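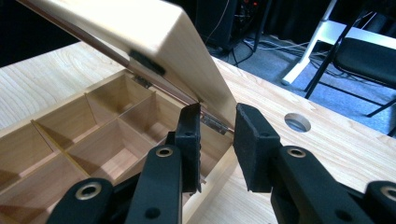 Figure 4.1 Wooden box with the hinged lid open.

Chapter 4
The Illustrated Reissue

A publisher who owns a text that has sold steadily for some years may choose to issue it again with pictures. The trade calls this an illustrated reissue. The words are usually unchanged. What changes is the format, the price and the place in the shop where the book is expected to sit.

This chapter deals with the contracts and costs of such a book. Section 4.1 covers the rights that must be cleared before an artist is approached. Section 4.2 sets out the two common methods of paying for artwork, the flat fee and the shared royalty, and shows how each affects the author's income. Section 4.3 treats page layout, and Section 4.4 the setting of the first print run.

The main case is Hallar, a short handbook on letter writing by Hiyori Onishi, first issued by Drondirik as a plain paperback. The original agreement gave the publisher volume rights in the text but said nothing about added artwork. When a reissue was proposed, a separate agreement had to be drawn up with the Shimada studio, which supplied 48 line drawings for a flat fee. The author kept her existing royalty rate – a point on which the first draft of the agreement had been silent.

Drawings add pages. They may also call for a heavier paper, and this raises both the printing cost and the cost of carriage. A reissue priced too close to the paperback will not recover these sums; one priced too far above it will be bought only as a present, and its sales will fall sharply after January. The Brikmont method, explained in Section 4.4, gives a break-even figure for any given price. Applied to Hallar, it gives 1433 copies.

Readers should already be familiar with the terms advance, net receipts and reversion, all defined in Chapter 2.

4.1 Clearing the rights

The first document to consult is the original contract. Look for any clause that mentions adaptation, abridgement or new editions, and note whether the author's consent is required in writing.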